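Filed under: Reviews > Workshop > Paints & Finishes

Castis general-purpose spray paint, 400 ml

I bought the Castis to recoat a run of steel shelf brackets and kept one can back for bench tests. It is a solvent acrylic in a conventional can with a push nozzle. Shake time on the instructions is two minutes. I gave it three.

Test passes were made in April in an unheated garage, at 5 inches and again at 10. The closer distance produced runs on vertical steel. At 10 inches the film was even, with slight dry edges on the overlap.
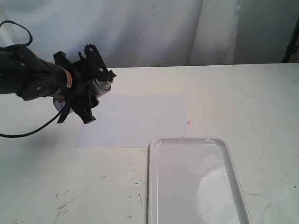 Coverage came to nearly 175 square inches per light coat before the primer was fully hidden, and two coats were enough over gray. Over bare metal I needed a third. Recoat after 40 minutes gave no wrinkling. The Pirihi I used last year wanted a full day between coats.

The nozzle seats firmly in the valve cup and pulls off straight for cleaning. Clear it upside down after each session or it will spit on the next start. The rim collects overspray and should be wiped before it sets.

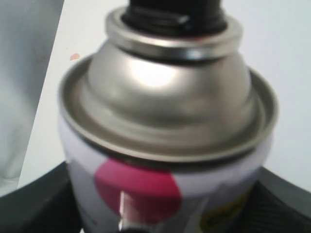 Nozzle, valve cup and top seam.

Spray pattern is round only, with no fan setting. For wide panels I would still use the Jirkater. For brackets, hinges and small housings the Castis is adequate and I have ordered more.

Gaetano Morelli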